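From: P. Haldane
To: encode-archive list
Date: Tuesday, May 5, 2015
Subject: Re: [encode-archive] Soft reds after the Prutside transcode

Maj-Britt Blomqvist wrote:

> We have moved the first batch of teaching films from the Uvetti
> recorder files to H.264 4:2:0 with Prutside, default profile. The
> result is good on anything shot in a classroom. On the surgical
> material the reds look soft, and fine coloured detail seems to sit
> slightly to one side of where it should be. Fagerlund (who did our
> earlier tape work) say we should raise the bitrate. I went up to
> 50 Mbit/s and it made no difference that I can see. The sources are
> 4:2:2. Is this a bitrate problem, or am I looking in the wrong place?
> The second batch is 62 files, and I would like to settle this before
> starting.
>
> Maj-Britt

Maj-Britt,

You are looking in the wrong place, but so was Fagerlund. Bitrate controls how coarsely the samples are quantised. It has no influence on how many chroma samples there are or where the decoder thinks they sit. If a large rise in bitrate changes nothing, the loss happened before the encoder proper, in the scaler.

There are three separate faults that get reported as "soft reds". You may well have more than one of them.

1. Loss of chroma resolution

Your sources carry full vertical chroma and half horizontal. 4:2:0 halves the vertical as well. For most subjects this is harmless, as the detail lives in luma and luma is untouched. With the 709 matrix, though, pure red contributes only 0.2126 to luma and green contributes 0.7152, so a picture built largely from red keeps comparatively little of its texture there. What remains of the difference between one red and another is carried by Cr, and Cr is what you have just halved.
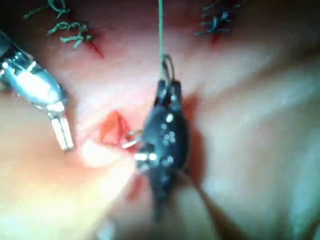 Narrow coloured objects suffer more than broad ones. A line that is two luma lines deep covers one chroma line at best, and if it falls across the boundary between two it is averaged into its surroundings on both sides. The same applies horizontally, and in your case was already true of the source. The green suture running up from the needle driver is a fair test object for this: follow it to the top in source and transcode, with chroma shown alone, and see how much of its colour has been shared out to the tissue next to it. The metal parts tell you very little, being close to neutral. They will look sharp in both versions whatever the scaler did, which is probably why the overall impression is of a good picture with something vaguely wrong.

You cannot avoid this if the target is 4:2:0. You can choose the filter. The default Prutside profile uses bilinear for chroma, which is softer than it needs to be. Set it to bicubic or Lanczos and compare. Lanczos can ring on hard edges, so I would take bicubic unless you find a reason otherwise.

2. Chroma siting

The sideways shift is a different matter. In H.264 the default position for 4:2:0 chroma is level with the left-hand luma column and midway between two lines. JPEG and MPEG-1 put it in the centre of the block of four. If the scaler produces centred samples and the stream is left unmarked, the decoder assumes left, and the colour moves by half a luma sample. That is small, but it is always in the same direction, and the eye picks up on that along vertical edges.

Check three things:

- what the scaler was told to produce (in Prutside it is under Conversion, and the default is "auto", which on the builds I have used means centre)
- what is written in the VUI of the resulting stream
- whether your player takes any notice of the VUI. Several do not.

If the first and second disagree, redo the conversion. Editing the VUI alone is legal and quicker, but it only helps in players that read it, and in an archive I would not depend on that.

3. Wrong matrix

Have a look at the colour tags on the Uvetti files. Older firmware left matrix_coefficients as unspecified. Some tools then guess from the frame height and some always assume 601. If 709 material is shown through the 601 matrix, the red primary comes out darker than it should and slightly less red, and shading within the reds is squeezed. People describe that as softness too, although no resolution has been lost.

A bar signal through the same chain would show it at once. Failing that, decode one frame of the source with the matrix forced to 709 and compare it with the untagged decode. If they differ, you have your answer, and every file from that recorder will need the tag set before conversion.

While you are there, check the range flag. A limited-range file treated as full range gives you lifted blacks, and on endoscope-type pictures it is easy to spot: the dark surround goes grey.
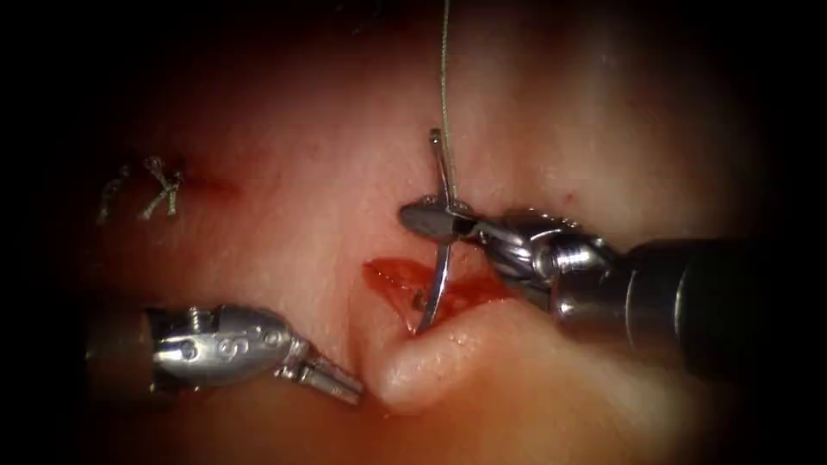 What I would do with the second batch

Do not convert it to 4:2:0 as your only copy. The High 4:2:2 profile is supported well enough now for a master, and x264 will produce it without complaint. Keep that, and derive the 4:2:0 viewing files from it. The last time I did this on comparable material, the 4:2:2 files came out larger by a margin that did not matter next to the cost of doing the job twice.

For the viewing copies:

- set the matrix, primaries and transfer by hand, all to 709, once you have confirmed that the sources really are
- chroma filter bicubic
- siting left, both in the scaler and in the VUI
- CRF in place of a fixed bitrate
- if any of the sources are interlaced, tell the scaler. Progressive chroma scaling of interlaced frames mixes the two fields and no later step can undo it

The interlace point may apply to you. The Surnero capture cards of that period flagged everything as progressive regardless of input, and I had a run of 90 tapes in March where the flag was wrong on every one. Step through a passage with sideways movement, looking at Cr only. Comb teeth mean interlaced.

If you can put up a short piece of the original - a few seconds is plenty, stream copied and not re-encoded - together with the Prutside log, I will run it through here and post the figures. Please include the log even if it looks empty. It records the scaler settings on the first line.

P.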